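Ticket 806 – Absentee request lookup returns "no record"
Product: Vurnumik voter services portal
Opened by: Remedios Iglesias, Skanddale elections office
Assigned to: Magdy Belkadi, Devport support
Status: Resolved

Remedios Iglesias, 8:40 a.m.
Voters who mailed in an absentee ballot request are checking their status online and getting "no record found." We have the paper forms and they were scanned. I can find the same people from the staff side. The phones have been busy since we opened.

Magdy Belkadi, 9:15 a.m.
Can you send me two batch names and the date format shown on the scan report? Please don't rescan anything yet.

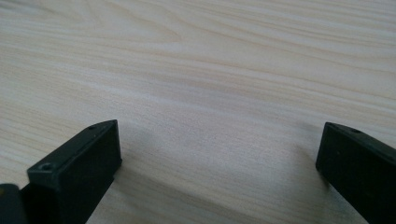
Remedios Iglesias, 9:32 a.m.
Batches are NIETO-A and NIETO-B, both from the Nieto precincts. Each one has 2,000 forms. The report shows day first, then month. Our older batches show month first.

Magdy Belkadi, 10:20 a.m.
That matches what I see. The public lookup compares birth dates, and in these 2 batches the day and month are swapped. The staff search goes by name and address, so it still works. The scan profile was changed in the September update. I have set it back and asked Areeba Rana to reload both batches from the stored files.

Areeba Rana, 11:45 a.m.
Reload finished, no duplicates. NIETO-B stopped once on a timeout and I restarted it.

Remedios Iglesias, 1:10 p.m.
Tried a handful of names from each batch and they all come up now. OK to close – please send me the old profile settings for our binder.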